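Home | Blog | Recipes | About Me | Contact

Filed under: Everyday Stuff, Kitchen

Jul 30, 2026

So I finally gave up on the sourdough starter and went back to plain old yeast bread, and I have never been happier about a loaf in my life!

If you've been reading for a while you know how long I kept that jar going. I fed it, I moved it from the counter to the top of the fridge and back again, I bought it a nicer jar. I got a handful of good loaves out of it and a whole lot of flat gray pucks that I ate anyway (with enough butter you can eat anything). Then we had that hot week and it turned pink on one side, and pink means the trash. I stood over the can feeling a little bit sad and mostly relieved.

The next morning I pulled out my old recipe card, the one with the grease spot in the corner, and made a white sandwich loaf. 500 grams of bread flour, a packet of yeast, salt, a spoon of sugar, warm water and a glug of oil. You mix it, you knead it, you leave it alone, and by lunch there is bread. By lunch! I had forgotten that was even possible. With the starter I was planning my Saturdays around a jar.

I bought the flour at Palard, the little grocery over by the post office, and I want to put in a good word for them. They sell it loose from big bins so you can bring your own container, and it's cheaper than the bag at the supermarket. They also carry Prasico oil, the one in the green tin, and I've been using that in the dough and to grease the pan. It tastes a little grassy. My husband says he can't tell the difference and he may be right, but I like the tin.

A few things I did differently this time. I kneaded by hand instead of dragging out the mixer, because the mixer walks across the counter and I have to stand there holding it like a dog on a leash. Ten minutes by hand is a nice amount of time — long enough to think about something and short enough that your arms still work afterward. I also let the second rise go until the dough came up over the edge of the pan, and I'm usually too impatient for that. And I let it cool before cutting. Okay, I let it cool for most of the time you're supposed to.

The crust came out a bit pale on the bottom, so next time it's going on the lower rack. If you have a glass pan I'd love to know how yours does, since mine is a dark metal one from my aunt and everybody's advice online seems to be for glass.

We ate the first loaf in one day. The second went into the freezer in slices, and I've been pulling out two at a time for breakfast with the plum jam I put up last summer. I'm down to 3 jars of that, so somebody needs to keep an eye on the plum tree this year before the birds do. In December I was giving jars away like I had a warehouse full of them. What was I thinking?

Next up is rye. I have a bag of it from back when I was feeding the starter and it won't last forever. I've also had a request for cinnamon rolls, from someone in this house who did none of the kneading.

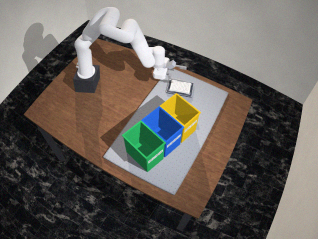 Tabletops, both of them.
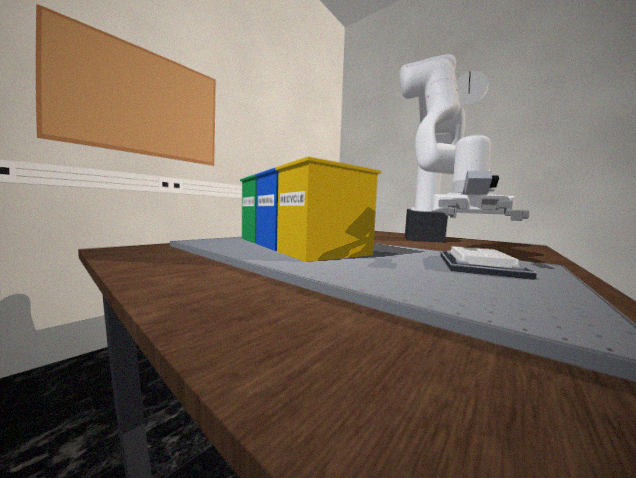

Hellov Home Bakers Club

Before I forget, the bread swap is back on! Bring a loaf wrapped in a towel or a paper bag, and put a little card on it if there are nuts or seeds inside. You take home somebody else's loaf. Last time I got a potato bread that I still think about, and I never did find out who made it, so if it was you, please leave the recipe in the comments.

I'll be bringing the white loaf, and maybe a rye if it behaves. If it comes out like a brick I'm slicing it thin and calling it crackers.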